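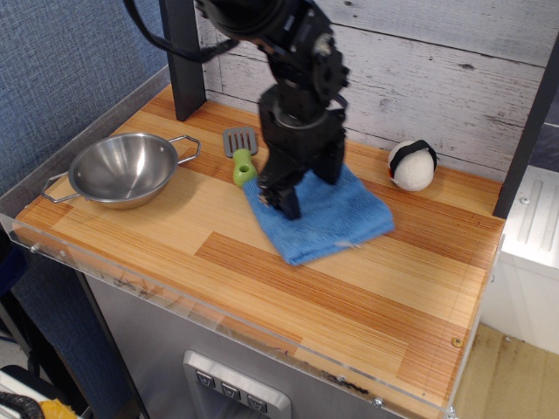 Blue towel at the middle of the counter, with the bowl to the left and the spatula behind.

Wiping Down and Resetting the Play Kitchen Counter
Guidance for playroom staff, Muraver Children's Center
Prepared by Manuela Dal Bello

The play kitchen counter is to be cleared, wiped and reset at the close of each session. Please allow 70 seconds for the towel to be rinsed and wrung out before beginning.

1. Move the bowl, the spatula and the plush toy to the side shelf. Plush toys are laundered separately and should not be placed on a damp counter.

2. Wipe the wood along the grain, working from the back wall toward the front. Draw the towel slowly along the inside of the clear lip, where crumbs and modeling dough collect. Take care near the screw heads – a looped cloth catches on them easily.

3. Dry the surface with a second towel. Standing water should never be left against the lip.

4. Return the bowl to the left side of the counter and the plush toy to the right, near the back wall. Fold a clean towel and place it beside the bowl, then lay the spatula behind it.
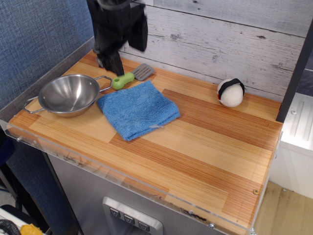

Towel folded beside the bowl, spatula just beyond it.

Worn towels may be exchanged at the supply room under stock number 2574. Loose screws should be reported to Nigel Bainbridge, extension 767.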